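We use cookies to improve your visit. Accept / Manage settings

Quick April update on the Brelteo planner! The mirror filter is finally in – it drops the duplicate depth points before planning starts, and a replan now takes about 940 ms. We're on to bathroom counters this week, both arms over the counter.

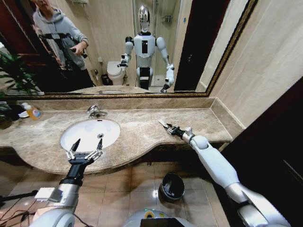 Forough Tabrizi wants the filter tested on glass doors too before we merge it, and I agree. I've set aside Wednesday for 25 logged runs, with the grip controller left as it is.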